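I've been recording tidy-up demos with the two-handed grippers for a good while now, and people keep asking me how I do it, so I finally wrote it down. The task is a simple one to say out loud: everything lying on the cloth goes into the big cardboard box. Getting recordings a robot can learn from takes a bit more care!

## Lay out the objects

I like a mix of shapes. A jar on its side, a flat plastic case and a couple of toys will keep both hands busy — you get something round, something thin and something lumpy in one go. Let them touch each other, and tip a toy or two over. Neema Mfaume lines hers up like a shop window, and her first batch taught the Arneo arm to expect a shop window.

Leave the box open and a little behind the objects, with its long side toward you. I don't mind if a few things are already in it.

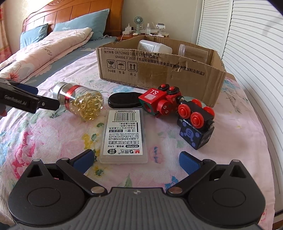

## Open wide before you go in

Start every grab with the fingers all the way open. Come in slowly, stop for a beat with the object between the pads, then squeeze. The jar is the tricky one, so go across the body and stay off the lid.

Your second hand doesn't have to do anything clever. I keep mine close by and off to the side, ready to steady whatever wants to roll (it's the jar, it's always the jar).

## Move at a boring speed

My early takes were way too fast. If you swing your wrists, the view smears and the small print on things turns to mush, and then Yuxi Meng sends the take back with a sad little note. Count to three between grabs if you need to.

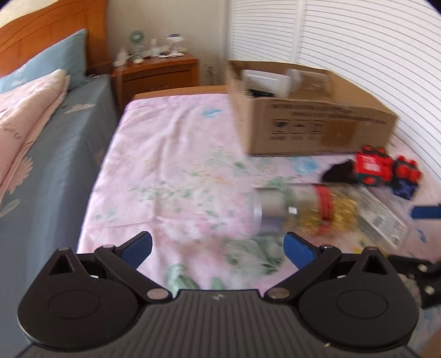
*Home Tasks Team, Celledov — Tirnton office*

Keep each take to one object if you're new. Once that feels easy, do the whole cloth in one run. If you drop something, just pick it up again and carry on — Holger Forsberg wants those recoveries in the set, and I've come around to his view.

## How many takes?

For a new layout we ask for 200 good ones. I usually record about 300 and lose the rest in review. On my last layout 217 got through, and I was pretty happy with that. Shuffle the objects after every take, even if it's only a nudge and a quarter turn.

Save to the shared drive before you break for lunch, and put the name of the layout in the notes field. Questions go to me or to Nafula Magesa, who has the spare finger pads too.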